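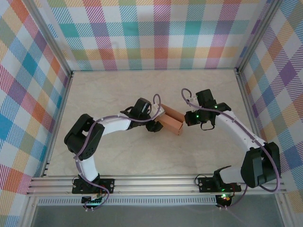 Home About Archive Small Jobs Contact

We use cookies to remember your settings. OK / Manage

Cardboard, again

9th September

Quick one, the kettle's on and I've got to be out of the door in a bit.

So. Cardboard blocks. I've gone a bit mad for them. Started in July when the Odico delivery came (shelves, wrong colour, don't ask) and left me with a hallway full of boxes. The tip wants you to book a slot now. I did not book a slot. I got the big scissors out instead.

Method, such as it is. Cut a strip, score it with the back of a butter knife, fold, fold, fold, tuck the end in. Tape if you must. I use the brown paper stuff from Toltier, 50 metres on a roll, and it tears by hand so no hunting for scissors with your elbow holding everything shut. Plastic tape looks awful and comes off anyway once the radiator's been on.

Things I've got wrong so far:

Cutting along the ridges when I should have gone across. They go soft at the corners. Whole batch went in the recycling.

Measuring from the outside of the fold. Add a bit for the thickness! Every time I forget. Every time the last side is short.

Glue stick. No.

What are they for? Fair question, my sister asked the same. Mostly drawers. Stick two in the end of a deep drawer and the tins stop sliding to the back. One under the short leg of the desk. A pair as bookends, though you do have to put something heavy inside, I used rice in a freezer bag. And stacking, just stacking, on the living room floor of an evening with the radio on. Good for the head. Try getting two to sit dead level next to each other, its harder than you'd think.

Storage is the bit I havent solved. They were in a Hamia crate, the low one with no lid, and that was fine until there were too many. Low sides are good because you can see what you've got and reach in without tipping it. But I've now got the crate, a second crate and a carrier bag on the door handle. Something has to go. Probably the carrier bag.

Next job is a set of really small ones for the cutlery drawer, if I can find thinner card. Cereal box is too flimsy on its own, might try it doubled.

Right, bus.

3 comments

pegbag
Flour and water paste for the ends, leave it overnight under a book. Holds for years.

Tansy_at_home
What size are you cutting the strips? Mine come out like wedges of cheese.

oldshed
Thinner card: ask at the shoe shop, they throw out loads of the inserts.

Older post Newer post Back to top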